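*Handout for week 5, Automation and the Job. Read before Thursday, and bring the worksheet from last time, please!*

# What the robot leaves behind

Last week we did the money side, and a few of you looked ready to fall asleep, so this week I want to talk about people's actual days. What do you do at 7 in the morning in April that you didn't do in March, before the arm was bolted down? That question gets skipped in most of the readings, and it's my favorite one in the whole course.

I'll mostly use Prirketti, the parts warehouse where I spent a good chunk of my working life before I started teaching. They sort and repack small hardware for other companies, and Kröger was the biggest customer when I was there. The repacking was done by hand at long tables. Then the company bought two-fingered arms from Prolent and put them on the most boring stretch of the line (pick up a part, turn it, set it down, do it again until lunch).

## Tasks go, jobs get rearranged

Write this one down, it'll come up all term. A job is a bundle of tasks. A machine takes some of them out of the bundle, and then somebody has to decide what goes in the gap. At Prirketti the packers lost the picking, and here's what they picked up:

- clearing jams and restarting the cell
- checking the fingers at the start of every shift
- swapping worn tips
- writing down every stop in the log, with a reason
- arguing with the scheduling screen (not in the job description, but believe me)

Look at the middle of that list. It's all maintenance! People who had spent years handling parts were now handling the thing that handled the parts. Some of them loved it. I did, mostly. One woman on my shift hated every minute and moved over to receiving, and I don't think she was wrong either. She had liked the rhythm of packing and the talking that went with it, and you can't talk much when you're listening for a machine to sound funny.

## Small parts, new eyes

The skill I'd point to first is looking. A packer looks at the product. A tender (that's the term we'll use for someone who minds a machine) looks at the product and the machine both, and the machine is harder, as so much of it is little screws and thin gaps.
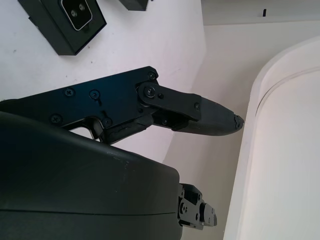
*Fig. 1. Two-finger gripper, close up. Note the scuffed cap at the tip and the screws in the plate behind it.*

Spend a minute with the very end of that finger. The edges of the cap are rough and chipped. Is that worn enough to swap? I'm asking you, and I'd like you to notice that you can't really say. You'd want to know what it's gripping, how hard, and what the last one looked like when it started dropping things. A good tender carries all of that around in their head, and very little of it ever makes it into the manual.

Same goes for the pivot screw where the flat bar meets the plate. To me, ten years ago, that was a screw. After a season of minding these things I'd have put a finger on it without thinking (power off, please, always power off) to feel for play.

## Who gets paid for noticing?

Now the part that gets people heated. Our packers were paid a piece rate: so many boxes, so much money. A shift target was 500 boxes per table. With the arms running, the cell put out 1,768 in a shift, and you can guess the first thing management wanted to know, namely who those boxes belonged to. Were they the tender's? The whole crew's? Prolent's, ha?

For a while the answer was that tenders went on a flat hourly wage, and for the fastest packers that was a pay cut. Their new skill was real but it didn't have a number attached. There had been 759 stops in the log by the time we finally sat down with the plant manager, and each one had been cleared by a person. That log did more for us than any speech. We got a tender grade out of it, with its own rate and paid training time.

Compare this with the Prurkix reading, where the crew never kept a log at all. The stops happened there too, I'm sure of it, but on paper the robots simply ran.

## Things to argue about on Thursday

Pick one and come with half a page. Handwritten is fine.

1. Take a job you've had yourself. Break it into tasks, then cross out the ones an arm with two fingers could take. What would your boss put in the gap? What would *you* put there?
2. Should the people who'll mind a machine have a say in which machine gets bought? What would they ask that purchasing wouldn't?
3. The woman who moved to receiving: did automation cost her something, and how would you even measure it?

Reading for next time is chapter 5, only the first half. The second half has a long stretch of math we'll do together on the board, so don't panic if you peek ahead.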